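Bellitz busca participantes para la evaluación del kit Odelow

Publicado: 2024-05-09
Lugar: taller de Truswood, calle Figueroa
Modalidad: presencial, a tiempo parcial
Plazas: 16

Quiénes somos

Bellitz es una empresa pequeña que desarrolla equipos de automatización para talleres de reparación y reciclaje de ordenadores. Nuestro producto se llama Odelow. Es un kit que un taller puede comprar o alquilar, y que contiene un brazo robótico de mesa, una pinza, un juego de soportes para piezas y el programa para enseñar las tareas. El kit está en venta desde marzo, pero hasta ahora lo usaron sobre todo personas de nuestra propia empresa o clientes que ya tenían experiencia con robots. Queremos saber cómo lo usa una persona que conoce bien los ordenadores y que nunca ha trabajado con un brazo.

Por este motivo abrimos la presente convocatoria junto con Truswood, que pone a disposición su taller y los equipos para desmontar.

En qué consiste el trabajo

Cada participante recibe un puesto con el kit Odelow y una serie de ordenadores de sobremesa de modelos antiguos. La tarea es enseñar al brazo operaciones sencillas de montaje y desmontaje: sacar y colocar un disco duro, retirar un módulo de memoria, dejar cada pieza en el soporte que le corresponde. Primero se guía el brazo con la mano, después se repite la operación con el mando, y al final se deja que el sistema la haga solo mientras el participante observa y anota.
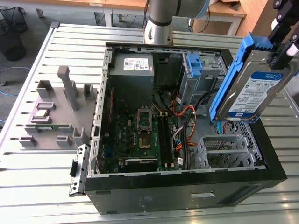
Las cajas de los ordenadores son distintas entre sí y esto es intencionado. Un disco que entra sin problema en un modelo puede necesitar otro ángulo en el siguiente, y nos interesa mucho saber cuánto tiempo se pierde en este ajuste y si las instrucciones del manual son suficientes. Pedimos a los participantes que escriban sus observaciones con libertad, también las negativas. Si una página del manual no se entiende, queremos leerlo así en el informe.

El programa completo es de 2 semanas. Al terminar cada jornada se rellena un cuestionario corto, y en el último día hay una entrevista individual. No se evalúa a la persona, se evalúa el kit.

Qué pedimos

– Ser mayor de edad y tener permiso para trabajar en el país.
– Experiencia en reparación o montaje de ordenadores, profesional o como afición seria.
– Buena vista y buen pulso para manejar piezas pequeñas.
– Español suficiente para leer el manual y redactar notas. No es necesario que sea la lengua materna.

No se exige saber programar. Las personas que ya han trabajado con brazos robóticos no pueden participar en este grupo, pero pueden dejarnos sus datos para una prueba posterior.

Qué ofrecemos

La compensación es de 1040 euros brutos por el programa completo, pagados por transferencia al finalizar. Quien deba abandonar antes cobra la parte correspondiente a las jornadas realizadas. Además, pagamos hasta 100 euros de gastos de transporte contra presentación de los billetes. El primer día se da una formación de seguridad, que es obligatoria y se paga igual que las demás jornadas.

Cómo presentarse

Rogamos rellenar el formulario de esta página y adjuntar una descripción breve de su experiencia – media página es bastante. Indique también en qué turno prefiere trabajar, mañana o tarde. No hace falta carta de motivación ni fotografía.

Contestamos a todas las solicitudes, también cuando la respuesta es negativa. Las personas seleccionadas reciben por correo el contrato y las normas del taller, y deben devolver los dos documentos firmados antes de la primera jornada.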